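Tips from the bench: building your own hand-held grippers

We've been at the gripper build since August in the shared workshop at Avthorpe, and I'm still grinning every time the fingers close together properly. If you fancy making a pair, these are the things I've scribbled on the inside of the project box lid. The project is called Urkum. The box says Vomow, from an earlier build, so ignore that if you come looking for it.

Printing the bodies

Print the handle upright, even though it takes ages. Ours split along the layers when we laid it flat, right where your palm squeezes. Grey filament hides scuffs well. Let the part cool on the bed before you prise it off or you'll get a curl at the heel, and then the lid never sits down.

Clean out the screw holes with a hand-turned drill bit. A power drill melts the plastic and you end up with a lovely smooth hole that grips nothing at all.

Fingers

Rub the finger pads down with fine sandpaper, wipe with a damp cloth, then glue. Clamp overnight with clothes pegs (the wooden ones, the plastic ones ping off). If the tips don't meet, loosen both pivot screws and squeeze the trigger 40 times before tightening again. Sounds daft, works a treat!

A dab of candle wax on the slider is better than oil. Oil collects fluff.

Marker cubes

Matt paper, always. Glossy paper catches the lights and the tracking drops out. Cut the squares with a fresh blade and leave the white border on every one, the software needs it. Glue stick, not wet glue, which makes the paper ripple. Pencil a tiny L or R inside each cube before it goes on, because left and right look the same at the end of a long evening and we swapped ours 2 times before we learnt.

Practising on washing

Cloth is brilliant to practise on. It flops, it bunches, it hangs on to one finger when you want to let go, and you find out very quickly which of your screws is loose. Start with a towel and a roomy fabric bag with an open top. Pinch a fold, lift straight up, and only then move sideways. Grabbing a corner looks neater but a fold holds far better. 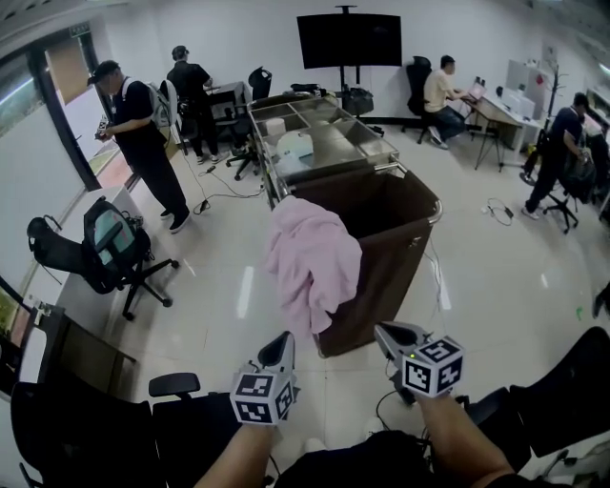
Keep your wrists low and your elbows in, and your arms will last a good deal longer. Turn the cubes outwards as you reach so your own sleeves don't cover them. Short sleeves are best anyway.

Thin socks are the next step up, then anything with buttons. Leave tights until you're feeling brave.

Cables and putting away

Wrap each cable in a loose figure of eight and hold it with a strip of old bicycle inner tube. Tape a paper flag to both ends with the same mark on. I use the Tarigan tape from the drawer under the vice, it peels off without leaving gunk.

Store the grippers with the fingers slightly open, or the pads take a dent. The cupboard code is 3146, please spin the dials afterwards.

Next job is a softer trigger spring. The one out of a dead stapler is nearly right, but it needs a coil or so taken off.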